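# Cleaning cloths: one colour for each job

In my kitchen I used the same grey cloths for everything during many years. The cloth for the floor looked like the cloth for the plates, and after washing I could not say any more which was which. My neighbour Karim Sfeir, who worked in hotel kitchens, told me to buy colours. I did it in June and I will not go back.

My colours are these:

- **Pink:** kitchen surfaces, the worktop and the stove
- **Blue:** windows and mirrors
- **Yellow:** bathroom
- **Old grey ones:** floor, shoes, bicycle

You can choose other colours, of course. Only take strong ones. A pale pink and a pale yellow become almost the same colour after many washes, and then you must guess again.

## Wiping a dark patterned surface

A dark surface with a white pattern is kind to crumbs and very unkind to grease. You don't see the dirt from the front, but if you bend down and look along the surface against the light, you see every smear. I always check it this way before I put the cloth away.

First take off the crumbs with a dry cloth. Then wet the cloth with warm water, wring it well, and fold it in half and again in half. A folded cloth gives you several clean sides, and you turn it when one side is dirty. If you crumple it in the hand like a ball, you wipe with the same dirty spot the whole time.
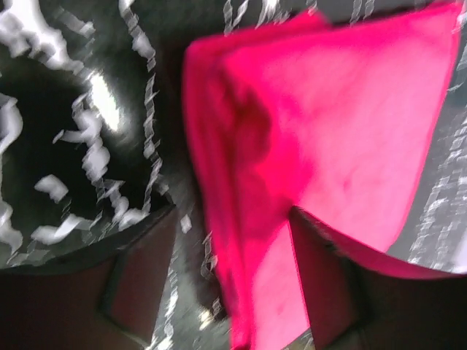 For grease I mix 500 mL of warm water with 3 drops of dish soap in a spray bottle. More soap is not better, it leaves a grey film and you have to rinse two times. Spray on the cloth and not on the surface, wipe in straight lines, and finish with a dry cloth while the surface is still a little damp. On natural stone please don't use vinegar or lemon. It eats the polish, and the dull places stay forever.

## Washing the cloths

I wash mine every Wednesday, all the kitchen ones together, at 60 degrees. A bright pink cloth can lose colour the first time, so wash it alone or with dark things. No fabric softener! It makes a layer on the fibres and the cloth pushes the water around and doesn't drink it.

Between washes, rinse the cloth and hang it open over the tap or on a hook. A cloth which lies wet in the sink smells already the next morning. If the smell stays after washing, put the cloth for an hour in hot water with a spoon of washing soda and wash it again.

I keep 6 pink cloths in the drawer beside the stove, rolled and standing up, so I can take one with only one clean hand. When a cloth gets holes or the edge opens, it moves down to the floor bucket, whatever colour it has. I cut off one corner with the scissors, and everybody in the house knows that a cloth with three corners does not touch the table any more.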